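Jotow Hand Kit for Light Arms
Set-up Guide, Section 4: Teaching the grip on thin and folded parts

Revision 9/27/22. Replaces the August text of the same section.

4.1 Before you begin

This section explains how to teach the Jotow gripper to hold a thin edge, such as the side of a paper strip, a film sleeve or a folded flap. It is written for users who have already finished Section 3 (mounting and first power-up). If the wrist camera does not give a live picture in the Jirneta software, please go back to Section 3 and solve this first.

You will need:
The arm with gripper mounted and connected
A computer with Jirneta installed
One sample of the part you want to handle, and a few spare ones
A dark cloth or mat which does not shine strongly
The 3 mm key from the tool bag

CAUTION: Keep your hands out of the working area when the green lamp is lit. The fingers close with small force, but the arm behind them is strong.

4.2 Preparing the table

1. Lay the dark cloth on the table. It may have wrinkles. A white part is found more easily by the software when the ground under it is dark.

2. Put the part on the cloth with the edge you want to grip turned towards the fingers.

3. Look at the live picture in Jirneta. If the white surfaces are so bright that the folds disappear, open Camera > Exposure and lower the value step by step. The factory value is 600. For white parts under a strong lamp a lower value is usually better.

4. Move the lamp to one side of the part. Light from one side makes a shadow in the folds, and the edge becomes a clear line between light and dark.

Note: It is allowed that a flat white area stays too bright, as long as the edge itself can be seen well. The software uses the edge only.

4.3 Teaching the first grip

1. In Jirneta choose Teach > New grip > Thin edge.

2. Drive the fingers with the arrow keys until the edge stands between the two finger tips. Use slow speed for the last part of the way.

3. Press Close Soft. The fingers come together and stop by themselves when they feel the part.

4. Check in the live picture that the edge is held between the pads and is not pushed to the side.

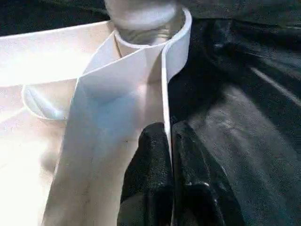 Can I use the same grip for parts of different thickness?
Up to a limit. The soft closing adapts to the thickness on every cycle, so paper and thin film can share one taught grip. For card or foam board you should teach a separate grip and save it under its own name, otherwise the fingers will open too little on the approach.

5. If the grip is good, press Save. Jirneta gives the grip a number and asks for a name. We recommend that you write the name of the part and also the side, for example "sleeve left".

6. If the grip is not good, press Open, move the fingers back a little and repeat from step 2. You do not need to delete anything.

CAUTION: Do not press Close Hard in this mode. Close Hard is meant for solid parts and it will mark or tear a thin sheet.

4.4 Setting the force

The force for thin edges is set in the window Grip > Force. The scale has no unit. Begin with the lowest value and go up by one step at a time.

1. Set the force and press Test. The arm lifts the part slightly and puts it down again.

2. Watch the edge during the lift. If it slides out of the pads, go up one step.

3. If the sheet is bent or gets a mark from the pads, go down one step.

4. When three tests one after the other are good, press Keep.

Parts with a round section, for example a collar or a tube made from a bent sheet, need some more patience. The round section wants to open again and pulls on the edge while it is held. For these parts please choose the option Hold Shape in the same window. The arm will then lift more slowly and it will not turn the wrist on the way.

4.5 Working close to other parts of the arm or a second gripper

When two grippers work on the same object, their fingers can come very near to each other. Jirneta keeps a safety distance, but it knows only the positions you have entered.

1. Open Cell > Neighbours and add the second gripper. Choose its type from the list. If it is a Kanaujia gripper, choose the long finger version also when the short fingers are mounted. This gives more distance.

2. Set Approach Order. One gripper must be first and must be closed before the other begins to move in. 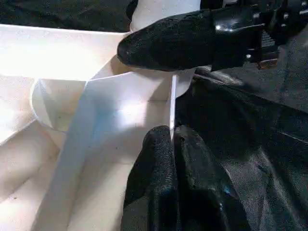 3. Run the whole movement once with the speed at the lowest value and keep one hand at the stop button. Repeat it at normal speed only when you are satisfied.

Note: If the software shows message 1264, the two approach paths cross each other. Change the order, or move one start position further away. The message disappears after the next dry run without crossing.

4.6 Care of the finger pads

Paper dust makes the pads slippery with time. Wipe them with a damp cloth after the work and let them dry. Do not use alcohol or oil. New pads are sold in pairs by Stollier under order number 3479 and are fixed with one screw each, for which you use the 3 mm key. After changing the pads you must repeat 4.4, but the taught positions stay valid.

For gripping bottles, jars and other round solid parts see Section 5.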